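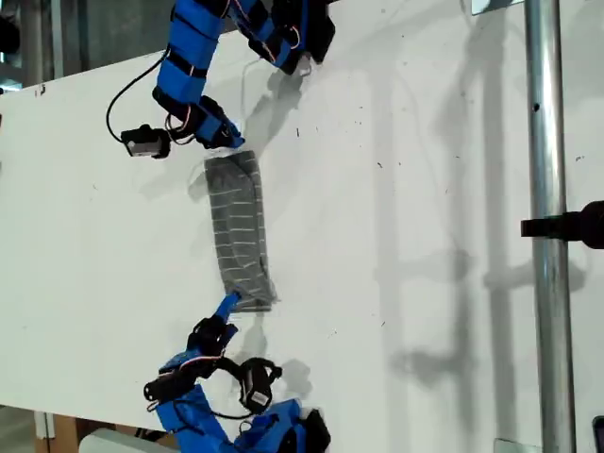
SESSION 3: HOUSEHOLD TEXTILES AND THE KERBSIDE SYSTEM

Speaker notes, Somden Regional Waste Forum, 24th January

Slide 1. Welcome delegates and acknowledge the host council. Advise that questions will be taken at the end of the session.

Slide 2. Cloth is among the least understood materials in the household bin. Towels, sheets, tea towels and curtains are seldom accepted by charity shops once worn, and residents are often unsure where they belong. Many place them in the yellow-lid bin, where they wrap around sorting equipment and stop the line.

Slide 3. The Kotard trial. The council offered a separate textile collection to 2120 households, beginning in May. Each received a labelled bag and a printed calendar. Pause here so the room can read the map.

Slide 4. Results. Almost 800 households put out a bag at least once. Participation was strongest in the older streets near the Mai Road depot and weakest in the flats, where storage space is limited. Do not speculate on the reasons beyond what the survey recorded.

Slide 5. Sorting. Material was graded at the Comulitz warehouse into reuse, wiping cloth and fibre recovery. Striped and coloured cottons went mainly to wiping cloth. Items with mould or paint were refused. Note that folded, bundled cloth was quicker to grade than cloth stuffed into bags, and the revised instructions now ask residents to fold.

Slide 6. Resident feedback. The survey drew 390 responses. The most common request was for a larger bag. Read the second comment aloud if time permits.

Slide 7. Next steps. A further 19 streets will join the program, subject to budget approval. Refer councils seeking the bag specification to the handout at the registration desk.

Allow ten minutes for questions, then hand over to the organics panel.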